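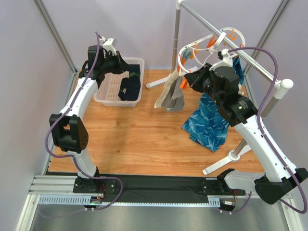

Josphat Mugo would not call it a success yet, and he asked that the announcement say so. Hanging up laundry is a chore most people finish without thinking, he told the other members of the Womalthorpe Robotics Club, and a pair of arms that needs a whole evening to get through a basket has not earned any applause.

Home | News | Clubs | Events | Contact

Filed under: Student Projects

WOMALTHORPE STUDENTS ENTER TWO-ARM LAUNDRY PROJECT IN KAMOLRAT CHALLENGE

WOMALTHORPE – The Womalthorpe Robotics Club will enter the household task section of the Kamolrat Challenge in August with Gudex, a student project in which two robotic arms take clothes from a basket and hang them on a drying rack. The club makes no prediction about the result.

The team has 4 students. They chose laundry after reading a good many claims about home robots and finding very few that showed a full load from start to finish. Cloth folds, bunches and slides, and a routine that works on one shirt may fail on the next.

So far the club has logged 300 practice attempts. In 200 of them the garment stayed on the rack after the gripper let go. The remaining attempts are recorded too, with a short note on each, and the full log will be handed to the judges along with the code.

"I don't think anyone should buy one of these on the strength of our numbers," said Nazmiye Ersoy, the club's faculty adviser. "A student still sets out the basket, and a student still picks the clothes. Take that away and I'd expect the score to drop."

The setup uses a round hanger with clothespins around its rim, hung from the crossbar of the rack. Small pieces have given the team less trouble than long ones. Dark fabric has been hard for the software to tell apart when one piece lies on top of another, and the club has no fix for that at present.

Under the challenge rules each team gets up to 30 minutes for its run. Teams may not touch the clothes once the clock starts. Womalthorpe has asked the organizers whether the rules will allow a restart after a software crash – no answer had come by the time of this release.

An open practice will be held in the club room at 4 p.m. on the day before the team leaves. Visitors may bring questions. They may not bring their laundry.

Comments (3)

flilura: 200 out of 300 is better than my kids manage, but what happens with a wet bath towel?

Dale P.: Glad they're handing over the failures as well. Will the log be posted for the rest of us or only for the judges?

mts_parent: Is the open practice okay for younger brothers and sisters?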